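Prustano shelf build: left arm stops short when placing on the raised platform
Ticket opened by Halima Massawe
Area: Herath shared workshop, two-arm table
Status: open (was "resolved" for one evening, see below)

Problem

The left arm picks up a small box without trouble and carries it toward the wooden platform at the far end of the table. On some runs it then stops before the box touches down and opens the jaws anyway, so the box drops the last bit and lands crooked or falls over. On other runs, same box and same starting spot, it sets the thing down perfectly.

Zundetar reports every one of these as a successful place. I don't think its success message means anything beyond "the jaws opened," and I'd like someone to show me otherwise before we rely on it again.

What I was told to do

The Zundetar help page says to recalibrate. It says that for everything. I recalibrated, got 20 clean places in a row, and Kavinda marked the ticket resolved. On Friday it was dropping boxes again with nothing changed that either of us would own up to. So I reopened it, and I'd ask that we leave it open until we have a cause and not just a good evening.

Log

1. Restarted the controller. No change. I only did this so that I wouldn't be asked whether I had.

2. Ran the place routine with nothing in the jaws. The stopping height looked the same each time, which means very little with no load on the arm.

3. Slowed the approach to 70 percent. Kavinda thought this helped. I watched the same runs and thought it was failing more slowly.

4. Swapped the Nutano supply for the spare. No difference in behavior. I have put the original back, so please don't write on the forum that the supply was bad.

5. Looked at the cables on the left arm. They run along the links and then hang over the left side of the table in loops. If a loop snags when the arm stretches toward the platform, we could be seeing drag on the last stretch and blaming the software for it. I would be happy to blame the software, but this has to be ruled out first.

6. Checked the gripper against the platform height from down at table level, next to the cans, and then looked at both arms together with the left one holding a piece near the far rail and the right one open. 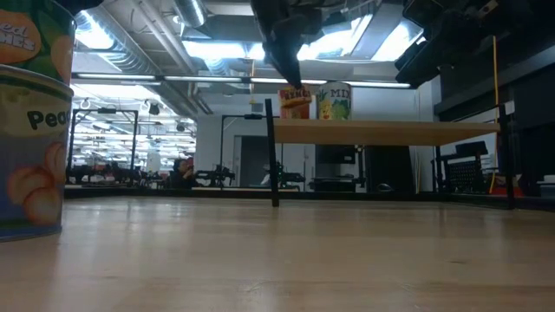
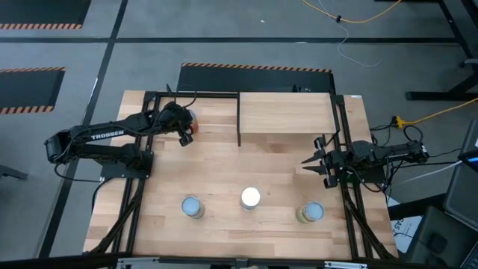

7. Measured the platform height at both ends. There was a difference of 2 mm between them. I measured again in case I'd held the ruler badly and got the same answer. Zundetar stores a single height for the whole surface, so if the platform slopes, then where on it we place matters. Nothing in the setup screens asks about this.

8. Ran the place routine at the low end only. More bad drops than good ones. Ran it at the high end only and got mostly good ones. I'm not ready to call that proof, and the cables were still hanging as described in step 5.

Reply from Kavinda Majumder

I closed it because it worked, which seemed reasonable at the time! Fair point about the one height, though. I went back through my settings from February and I had typed the height in by hand, taken from the drawing. The platform was built after the drawing and I never went back to measure it. So "recalibrate" was never going to touch that number – it only redoes the arm.

I still think the slower approach is worth keeping. And could the wrist camera catch this? It's sitting right there at the jaws.

Reply from Halima

Maybe, but I don't want a camera check papering over a wrong number. Fix the number first. After that, if you want the camera to confirm that the box is standing up, fine, as long as it's allowed to say no. Leave the slow approach in for now so we're only changing one thing.

Still to do

Shim the low end of the platform, measure both ends again and write the figures in the table notebook.

Enter the measured height in Zundetar and delete the one from the drawing.

Tie the left arm's cables so they can't catch, but do it as a separate step after the height test, on a different evening. If we do 2 fixes at once we'll never know which one it was.

Repeat the low end and high end runs with the same box. Write down the failures by eye and ignore the success message.

Kavinda has the shims. I'll do the runs. Please don't close this ticket from your phone.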